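Flavasar Releases Lusen 5, Motion Planning Software for Arms That Work With Hand Tools

April 2020 — Flavasar today released Lusen 5, a new version of its planning and control software for robot arms that hold ordinary tools.

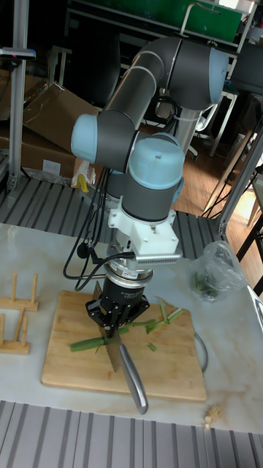

Hesberg, which has run the software in its test kitchen since January, said the main change for its team was that a cutting task no longer has to be taught point by point, and that when a task stops partway, the log now says why.

Lusen 5 plans for the arm, the gripper and the tool as one body. In earlier versions the tool was a fixed offset from the wrist, entered by hand. If the tool sat a little differently in the fingers, the offset was wrong and the operator had to stop and measure again. The new version estimates the position of the tool from camera images after each grasp and updates the plan before the arm moves to the work.

Kitchen knives were the first tools the company worked on. A knife is long compared with the fingers that hold it, so a small error at the handle becomes a larger one at the tip. Vegetables bring their own trouble. A stalk rolls, cut pieces stick to the blade, and the board fills up as the work goes on. Lusen 5 keeps a map of the board surface and marks which areas are clear, which hold uncut food and which hold cut pieces. The planner uses the map to choose where the next stroke begins.

Contact control has also been rewritten. The operator sets a force limit for the board and a separate one for the food, and the software slows the arm as the blade nears either. If a limit is passed, the arm backs out along the path it came in on — it does not freeze in place with the blade against the board.

The release includes 17 task templates, among them slicing, scraping, scooping and moving food to a tray. Each template is a plain text file that can be copied and edited. Flavasar tested the templates over 3200 recorded strokes before release. The recordings and the settings used for each one are supplied with the software, so that customers can replay them on their own systems.

A new simulator, Lavoie, ships in the same package. It reads the same task files as the arm controller and can run 200 variations of a task in one batch, changing the grasp, the board position and the size of the food. Failed runs are saved with the planner's state at the point of failure.

Tasks written for Lusen 4 will open in the new version, but tool offsets must be entered again as starting estimates. Support for two arms sharing one board is not part of this release.

Lusen 5 is available now to current license holders at no added charge. New customers can request an evaluation copy from the Flavasar sales office. Installation notes and a list of supported arms, grippers and cameras are included with the download.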